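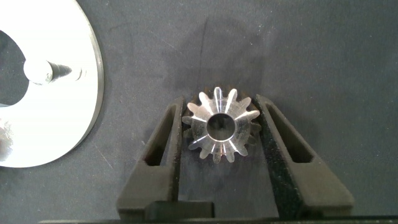
A small bevel gear with a machined finish.

The Assembly That Would Not Adjourn

Political theory has long been fond of assemblies and rather less fond of the people who attend them. From the classical forum to the modern deliberative poll, writers have asked what citizens ought to say to one another when they meet. Far fewer have asked how long they can be expected to sit. A new study by Štefánia Říha, The Patience of Citizens, takes the second question seriously, and in doing so offers one of the more useful recent contributions to the theory of deliberative democracy.

Říha's material comes from the town of Claltholm, where a standing citizens' assembly was established to advise the municipal council on housing, transport and the use of common land. Its 69 members were chosen by lot from a register of 2,804 eligible residents and served for a single term. The arrangement was intended to last one year. It was renewed, renewed again and finally written into the town's statutes, although the council retained the right to disregard its advice.

The minutes of 173 sessions survive, and Říha has read them all. Her interest lies chiefly in procedure: who opened a debate, who was permitted to return to a point already settled, and at what stage members began to leave the room. Readers expecting a verdict on whether the assembly reached good decisions may be disappointed. The author declines to give one, on the ground that such a verdict would require a standard of good decisions that the members themselves disputed throughout.

Her central argument concerns authority. Deliberative theorists have usually held that a decision is legitimate when it could be accepted by all those affected, following a free exchange of reasons. Říha accepts this as an ideal but observes that every real exchange must end, and that the ending is almost always imposed. Someone calls the vote. In Claltholm that power rested with a chair who rotated every 4 sessions, and the third chapter shows how greatly the character of the assembly altered with each change of hand. Under one chair the debate on grazing rights was closed in an evening – under the next it was reopened and occupied most of February.

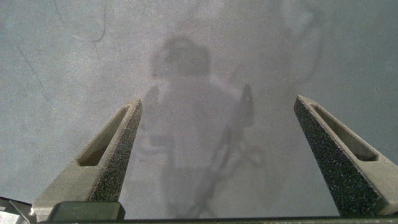
The power to close a discussion, she concludes, is a form of rule in its own right and should be justified as such. It cannot be treated as a matter of housekeeping. A constitution which specifies with great care how members are selected, and says nothing about who may silence them, has left a considerable office undefined.

Not all scholars will be persuaded. In a response published by the Votmont Institute, Shivam Bansal argues that Říha exaggerates the independence of the chair. Members of the Claltholm assembly could overrule a closure by simple majority, and the minutes record that they seldom tried. For Bansal, this restraint amounts to consent. Říha's reply, given in a long appendix, is that tired people consent to a great many things, and that a theory of legitimacy which cannot distinguish agreement from fatigue has little to tell us about either.

The exchange is conducted with courtesy and deserves a wide readership. It touches an older disagreement between those who locate political freedom in participation and those who locate it in protection from arbitrary power. Říha is plainly closer to the second camp, though her sympathy for the first is evident in her treatment of the members, whose remarks she quotes at length and without condescension.

There are weaknesses. The comparative chapter, which sets Claltholm beside the smaller assembly at Rathore, is thin, and the records available for Rathore do not support the weight placed upon them. The discussion of expertise is brief and leaves open whether specialist witnesses should be subject to the same rules of closure as members. A promised companion volume on petitioning may supply what is missing.

The Patience of Citizens is published by Clastero, with a full index of sessions and a translated selection from the minutes.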